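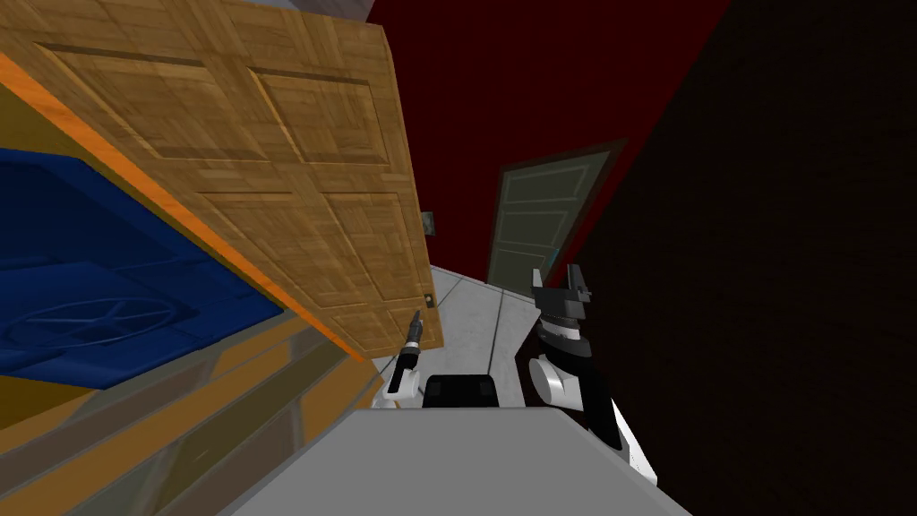
# Belel: door and hallway episodes, home build

Posted 28 Sep 2020 by the maintainer

Search this site
Go

Belel is a set of simulated episodes for a two-arm mobile robot working in furnished rooms. It exists to support a physical build in a shared workshop, where the base is finished and the arms are still on the bench. Control code is written and broken in simulation first, then moved to the hardware.

## Contents

- 610 episodes, all rendered, no real-camera footage
- 163 of those held out for testing
- Joint positions and gripper openings for both arms at every step
- One color view from the head camera per step
- A plain text instruction for each episode

The held-out episodes use rooms that do not appear in the training part. Wall colors, floor types and door styles are drawn separately for each room, so strong color combinations are common. A red wall next to a near-black one is a normal draw.

## Simulator

Scenes are built with Kan, a small room generator kept in the same repository. Kan places walls, doors, cabinets and loose furniture, checks that the base can reach its start position, and writes one scene file. Physics runs from that file. Rendering is a separate pass and can be repeated with other lighting without running the physics again.

Doors are hinged bodies with a knob on one side. The knob is rigid: it has a collision shape but does not turn, and the latch releases when a gripper closes on it with enough force. This is a shortcut. A policy trained here will not learn to twist a knob, and the real doors in the workshop have lever handles in any case.

## Camera

The head camera pans, tilts and rolls. Roll is usually left near zero on robots of this type, but ours sits on a printed bracket that flexes under load, and the simulated mount is allowed to roll much further than the real one can. Views in which the room is steeply tilted are valid data. Do not filter them out by horizon angle – an early version did, and lost most of the close-range door episodes.

The arms enter the view at very different sizes depending on reach. Left and right always mean the robot's own left and right. Part of the body between the arms is often visible as a dark block and is masked in the segmentation files under the label `self`.

## File layout

 belel/
 train/
 test/
 scenes/
 masks/
 calib.txt

Each episode folder holds `steps.csv`, `head/` and `task.txt`. Columns in `steps.csv` are in the order given in the first line of the file. Angles are in radians. Gripper opening runs from 0 (closed) to 1 (open), and both grippers are parallel type.

## Loading

 irkero check belel/
 irkero play belel/train/0806

Irkero is the playback and checking tool. `check` reads every step file and reports missing frames, repeated time stamps and joint values outside limits. `play` sends an episode to the simulator, or to the real controller if one is connected. Episodes are cut at 2,000 steps. Anything that reached the limit is marked `timeout` in `task.txt` and should not be counted as a success.

Before playing anything on hardware, set the speed scale to 0.2 and keep a hand on the stop switch. The tool does not check for collisions with the bench.

## Known problems

- Contact between gripper fingers and thin edges is unstable. Fingers sometimes pass through cabinet trim.
- Wood textures repeat across doors and cabinets in the same room, and segmentation trained on color alone merges them.
- Wall switches are flat geometry with no function.
- Episode 806 has a scene file from an older Kan version. It plays, but the floor friction is wrong. It will be replaced in December.
- Wrist cameras are defined in `calib.txt` but were not rendered.

## Not covered

There are no people or animals in any room, no stairs, and no glass doors. Transfer to the physical arms has been tried only for free-space reaching. Door opening on hardware waits on the second wrist, whose bearing seat has to be printed again in a stiffer material.

## License

Data and scene files may be used and changed for any purpose with credit. Textures come from the Pimport pack and carry its own terms – see `scenes/PIMPORT.txt`.

Recent items

- Irkero: reading step files without loading the frames
- Kan: door hinge limits and how to set them
- Head bracket, third print
- Wiring the stop switch through the base
- Pimport textures: list of files in use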